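Monday, 8:40

Picking up the textile bench again. The subject of this entry is cloth handling and storage between trials: how the small cloths get folded, what they go back into, and why the fold results from last month can't be compared with the ones before.

**Bench surface**

White sheet is down over the wood table. Sheet is larger than the old one, so the honey-colored edge only shows at the far side. Contrast with the olive cloths is good. Contrast with the cream ones is poor, and the edge of a cream cloth gets lost at the corners under the overhead light. Options are a gray sheet or dropping the cream cloths from the set. Gray sheet is on the Brarlow order, no delivery date given.

The old sheet had a permanent crease across the middle. Cloths caught on it when dragged. Keep the new one rolled when it's off the table — never folded.

**Basket**

Brown wicker, rectangular, shallow, handle slot in the rim. Stays on the left. Moved it to the right for one afternoon and the reach was awkward, so it went back.

Weave snags loose threads. The terry cloths are the worst for it. The flat-weave ones come out clean most of the time. Checked the inside rim by hand and trimmed two cane ends that were sticking up near the slot. If snagging continues, line the floor with a piece of thin felt. Delusik has offcuts in the sample drawer that would fit after trimming.

Basket starts empty for a folding run and full for an unfolding run. Write which one it is at the top of the run sheet. Last week's sheets don't say, and I had to work it out from the order of the entries.

**Cloths**

Current set:

- olive-beige flat weave, the standard cloth
- cream flat weave, same size
- gray terry, thicker, slightly smaller after washing
- striped dish towel, Addo, stiff until its third wash

Wash everything before first use. The sizing in new cotton changes how it drapes, and the Addo towel in particular held a fold on its own when new. Its first results should be thrown out. They are marked with a pencil cross in the margin.

No fabric softener. Tumble on low, take out while still slightly warm, lay flat. Cloths that sit in the dryer overnight set their own creases and these show up in the fold measurements as a bias toward the long edge.

**Crumple state**

Start condition has been too loosely defined. "Crumpled" meant whatever happened when the cloth was dropped. New procedure:

1. Hold the cloth by one corner.
2. Gather the hanging part into the other palm, closed fist, hold for 4 seconds.
3. Release onto the center of the sheet from just above the surface.
4. Don't pat it down or adjust it.

Repeatability is better but still not great for terry, which springs open. Flat weave stays put.

**Fold tolerance**

Edges within 2 mm on the flat weave is reachable with care. Terry needs a wider allowance, to be decided after the next batch. Measure at the corners and at the midpoint of each open side. Steel rule, not the tape. The tape curls and reads long.

**Humidity**

Drape changes noticeably when the room is dry. Logger from Istico is on the shelf and records by itself, but its clock had drifted and the earlier readings don't line up with the run sheets. Reset this morning. Rest washed cloths in the room for 72 hours before they go into the set. This also applies to spares.

**Wear**

Edge hems on the olive cloths are starting to fuzz. Supplier rates the fabric for 1,000 washes, a number that says nothing about hems. Retire a cloth when a loose thread is longer than a fingernail and cut a corner off it so it doesn't find its way back into the pile. Retired ones go to the rag bin under the sink.

**To do**

- chase gray sheet
- felt for basket floor, test with terry first
- new column on run sheet: basket empty / basket full
- relabel the spare cloths, laundry pen has faded 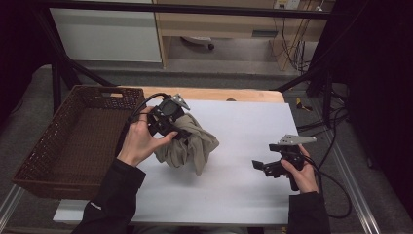

Can the cloths be ironed between runs to get rid of old creases?

Leave the iron out of it for the standard set, as pressing flattens the weave and the cloth slides more on the sheet than an unpressed one. Rewash a creased cloth and lay it flat, then give it the full rest period before using it again.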